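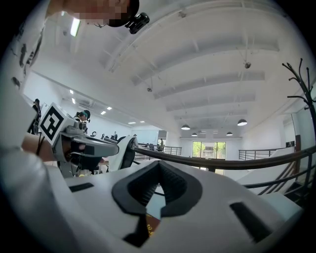

4.3 Recording a two-operator session

Use this procedure to collect paired demonstrations for the Tralliren handover policy. Both operators must have completed the calibration in section 4.2.

1. Mount a marker cube on each gripper. Check that every face is clean and seated flat.

2. Power on both grippers and open the session in Willer. Confirm that the two clocks agree to within 4 ms.

3. Close the fingers fully, then open them fully. Repeat once. Willer uses these end points to scale the finger width.

4. Walk each gripper slowly past the other so that its marker comes into the wide-angle view. Wait for the tone.

5. Record 36 episodes per layout. Return the objects to their start positions after each one.

6. Press Stop and enter the operator initials before moving to the next layout.

Note: The fisheye lens takes in people and the room as well as the fingers. Run the face-masking pass before any file leaves the local disk.

Note: In the Adstead trials, policies trained on 300 episodes failed mainly at release. With 2,000 episodes the remaining failures came from lost marker tracking – see section 6, table by M. Manríquez.

Caution: Keep cables clear of the marker faces. A cable across a marker shifts the pose estimate without raising an error.

Caution: Do not swap grippers between operators in mid-session. The Cheema alignment step assumes one device per person.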